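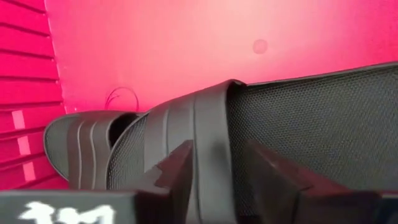
Schwarze Badesandalen vor pinkfarbener Wand, im Vordergrund die Greiferfinger

Störung beim Greifen von Sandalen – häufige Fragen

Was ist passiert?
Im Juli hat der Flumum beim Sortieren von Badesandalen wiederholt am Riemen nachgefasst und dabei nicht losgelassen. Von 2.456 Griffen brachen 79 mit Fehler ab.

Wurde jemand verletzt?
Nein. Die Zelle war während aller Abbrüche geschlossen.

Woran lag es?
Die Kraftmessung wertete den nachgebenden Riemen als leeren Griff. Die Finger schlossen daraufhin weiter. Betroffen sind nur Geräte mit der Steuerung Clorer.

Darf ich eine eingeklemmte Sandale von Hand lösen?
Erst nach Not-Halt und Druckentlastung. Nicht am Riemen ziehen – die Finger können nachrutschen.

Muss ich ein Update einspielen?
Ja, über das Servicemenü. Danach den Greifer neu referenzieren. Bis dahin bleibt das Programm für Schuhe gesperrt.

An wen wende ich mich?
An Ayanda Zulu, Service Iscombe. Bitte Fehlercode 102 und das Protokoll mitschicken.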